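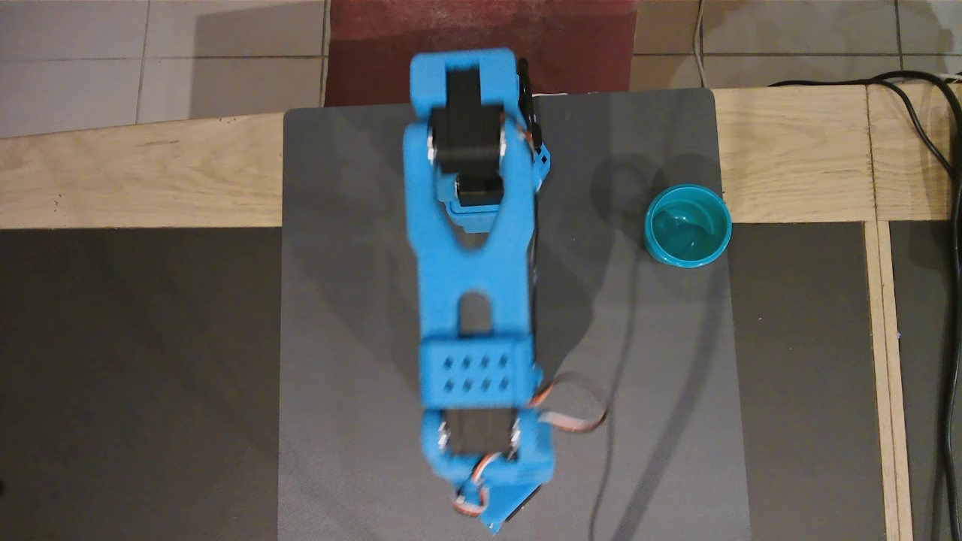

The blue arm over its mat, seen from overhead, with the teal cup at the upper right.

Progress report to the Malcombe Fund
Project: Briltska, learning table tasks from examples
Prepared by Saskia Ngata
December 9, 2020

Dear Chandrasekhar,

I'm very happy to be writing this one. When we last reported we had an arm that moved, a table frame, and a lot of plans. Now we have 400 recorded examples of the cup task, all checked and labeled, and a first model trained on part of them. That was the target for the whole first stage of the grant, and we got there with time to spare for some extra work I'll describe below.

What we collected

Every example is one attempt by a person, steering the arm by hand control, to move the cup from a starting place to a goal place on the mat. We save the overhead video, the joint positions and the commands together. After each attempt the operator marks it good, poor or failed, and a second person looks at it later without seeing the first mark. Where the two disagree, we watch it together and settle it.

We keep the failed attempts! Early on we threw them away, and that was a mistake we regret a little. A cup that gets nudged and then rescued teaches the model a great deal about recovering, and those are the recordings we now go back to most often.

The starting place is drawn from a list before each attempt, so operators can't fall into the habit of putting the cup where it's easiest to reach. The far side of the mat has been the hardest. At a long stretch the small errors in each joint add up, and people slow down a lot there. We've asked operators to take their time and not to hurry those runs to match the others, because the hesitation was showing up in the data as odd little pauses.

Changes to the setup

The arm is still the printed one, blue parts and hobby-type servos, and we're fond of it. We reprinted two links in the fall after finding play at the joints, and the new ones have held up well. Printing our own parts has meant that a broken piece costs us an evening (and some plastic) instead of a two-week wait.

The servo wires are a weaker point. They loop out at the joints, and on wide turns they can pull. Naidu Workshop has drawn up a set of clips to hold the wires closer to the links, and we expect to fit them before the next round of recording. I'd also like to tidy the cable runs on the floor beside the table while we're at it.

The dark gray mat has been a good choice. Our earlier white surface gave strong glare in the afternoon, and the model was picking up on the bright patches. Shadows are still with us, and they move through the day, so we now spread each operator's sessions across morning and afternoon.

First training results

We trained on the first part of the set and tested on starting places the model hadn't seen. It finished the task in 70 percent of the trials. We were hoping for half! Most of the misses were at the far edge, where the examples are thinnest, so more recording there seems the obvious next step. I should add that this is one cup, one table and one room. We don't yet know how much of it will carry over to anything else, and I wouldn't want the number quoted without that.

Something that pleased all of us: the model has picked up the small sideways correction that our operators make just before they close in on the cup. We never wrote that down as an instruction. It came straight from the recordings.

Spending

We're under budget on parts and slightly over on operator hours, mostly from the second round of checking. I'd like to move the unspent parts money to hours, if you agree. The figures are in the sheet I sent to your office separately.

Next stage

From now until February we plan to record more far-side examples, add a second object, and hand a copy of the full set to the Dumach group, who will try training on it with their own software. Their questions about our file layout have already made us fix several things — mostly labels that made sense only to us.

I need two things from you: a yes or no on moving the money, and a day in February when you could come and try the controls yourself. Please do come. It's harder than it looks and a lot of fun.

Warm regards,
Saskia Ngata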